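The Left Hand at Clindville

Tuesday, Before Lunch

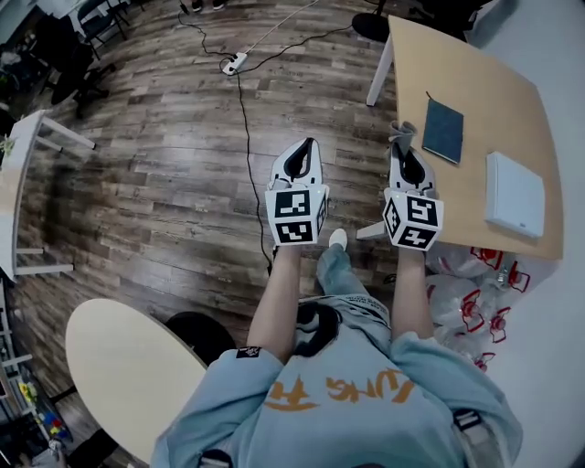
1. The Left One

The complaint on the sheet said the left gripper lost its place. Whoever wrote it had pressed hard enough to go through to the page underneath.

I had driven out from the Trodis shop with 30 spare cubes in a box and a bag of finger linings, and I was told to have both grippers back in use by four. Clindville was the smallest site on my route, one room with a plank floor. They kept two pairs of hand grippers there. The pair with the trouble was number 1243.

The tech on shift put on a light blue sweatshirt, took one gripper in each hand and held them out in front. I asked for a slow turn of the wrists, then a stop, then the same thing again. On the screen the right gripper stayed where it belonged. The left one drifted, came back, and drifted again.

"It does that all day," the tech said.

"Since when?"

"October."

It was a long time to put up with it. I didn't say so.

2. The Cube

Each gripper carries a white cube behind the fingers, with square black-and-white markers on its faces. The system reads the markers and works out where the hand is. If the cube moves on its seat, even a hair, the numbers go bad and the hand looks fine to anyone holding it.

I set the left gripper on the table and pushed the cube with my thumb. It gave. I took out the screws. One of them had been replaced with a longer one that bottomed out before it got tight, and somebody had put a dab of glue under the cube to make up for it. The glue had let go on one side.

I scraped the seat clean, which took most of an hour, and put on a new cube with four screws of the right length. The black lining on the fingers was worn smooth at the tips, so I changed that too while I had it open.

"The long screw was me," the tech said. "I dropped the good one down the heating vent. I meant to order one from Bassey."

"They cost nothing. Call us next time."

"I thought you'd send a bill for the visit."

We did send bills for visits. I wrote "loose mount" on the sheet and left the rest of the line blank.

3. The Check

The check is 12 poses, held still. The first run failed on the ninth pose and I found I had entered the offset from the old cube. I typed in the new one and we started over. The tech's arms were getting tired by then, but the left hand passed every pose and so did the right.

I packed up. The next stop was Skerketier, and they had put down the same complaint, word for word. I took a handful of short screws out of the kit and left them on the table.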